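# How to read a golf course listing before you pay for the round

Oct 3, 2021

Most listings give you a yardage, a slope rating, a par and a line of praise. I've booked on the strength of those for years and been let down often enough to stop trusting the praise and start checking the numbers. It takes 15 minutes if you do it in the order below.
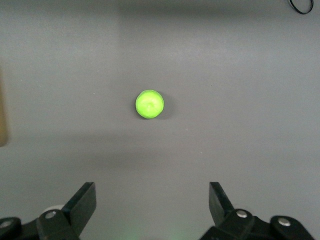 ## 1. Find out which tees the yardage belongs to

The big number at the top is nearly always the back tees, which you won't be playing. Get the scorecard and add up the set you'd use. At Jomarley the difference between the back and the middle tees is more than 400 yards, and it changes two of the par fives into holes most club players can think about reaching with a good drive and some wind.

If there's no scorecard online, ring and ask for one. A course that can't send you a card in September, when it's still trying to fill tee times, won't be much help with anything else either.

## 2. Read the slope next to the course rating

People quote slope as if it were a mark out of ten for difficulty. It isn't. Slope tells you how much harder the course plays for a bogey golfer than for a scratch golfer. The course rating is the score a scratch player should expect in normal conditions. You need both, and you need them for the same set of tees.

Check the date on them as well. Wiviteo moved three greens and, last time I looked, was still handing out the old card.

## 3. Be suspicious of "suits all abilities"

Look at an aerial map and follow each hole from the tee you'd use:

- How far do you have to carry the ball before you reach short grass?
- Is there a way round the water, or only over it?
- Do the forward tees shorten the carry, or are they just pushed to the side of it?

Nanayakkara advertises five sets of tees. On the 12th they all sit behind the same ditch – the front set is a few paces nearer, and that's your lot.

## 4. Work out what the green fee leaves out

Write down the fee, then add buggy, range balls, trolley hire and any booking charge. A "twilight" rate is only cheap if you can get round before dark, so look up sunset and allow at least four hours. A fee of 40 for eleven holes is no bargain.

Ask what happens if the course shuts after you've paid. Some give you the money back. Others give you a voucher for a place you had to drive two hours to reach.

## 5. Ask about the greens

Ring the pro shop, not the booking line, and ask three things:

1. When were the greens last hollow-tined, and when are they next due?
2. Are any temporary greens in play?
3. Are preferred lies in force?

You'll get straight answers more often than you'd think, provided you ask straight questions. "What's the course like?" gets you "lovely". Everybody's course is lovely.

## 6. Treat reviews with care

Skip the top marks and the one-star rants about a slow bar. Read the ones in the middle from the last few weeks, and look for the same complaint turning up twice. Monov had a run of them about bunkers with hardly any sand in. The photos on its own site were plainly from another summer, and I booked anyway. The bunkers had hardly any sand in.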